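Talking shop with Lilian Mrema, who mends umbrellas

Posted Saturday, December 7, 2019
Words: Murdo Nisbet

Caught Lilian Mrema between customers. She has run Proklow Umbrella Repair for 26 years, same counter, same stool, same kettle. She talks fast and doesn't stop working.

"People come in embarrassed," she says. "They've got a bag with a broken thing in it and they say sorry. Sorry for what? It's a rib. I do ribs all day."

She learned from Loukia Raptis, a tailor who took in umbrellas on the side – mostly for the money in wet months. Lilian was hired for hems. Two weeks later she was sewing canopies and never went back to trousers.

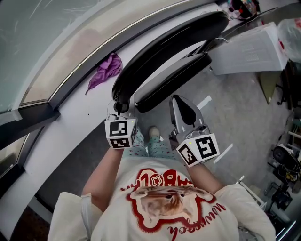 What breaks first

Ribs, then tips, then the runner. Wind does most of it. The rest is car doors.

"A steel rib, I can sleeve it. Little tube over the break, crimp, done. Fiberglass I replace. You can't sleeve it so it lasts, I've tried." Six dollars for a tip sewn back on, 62 for a full new canopy, and she'll try to talk you out of the canopy.

Her pet hate is folding ones with three sections. Too many joints, rivets like pinheads. She does them anyway, grumbling. Magnus Haldane, a regular, has brought the same one in every May for years. "I told him buy a stick umbrella. He leaves them on trains, he says."

Thread matters more then people think. Polyester, not cotton, cotton rots at the tips. She waxes hers by hand and keeps the wax in a mustard jar.

We stop while a woman collects a green one with a duck handle. Lilian opens it, shakes it, shuts it, opens it again. Takes the cash. Sits back down.
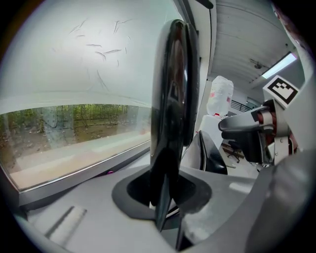
How should you dry an umbrella?

Half open, handle up, somewhere with air. "Never rolled tight and wet, that's how you get rust and the smell. And not on the radiator. Please." Then strap it once its dry.

She is teaching Flora MacRitchie on Thursdays now. Flora is good with canopies, slow on rivets. "She'll get quick. I was terrible at rivets."

Shop shuts at five, later if it's pouring.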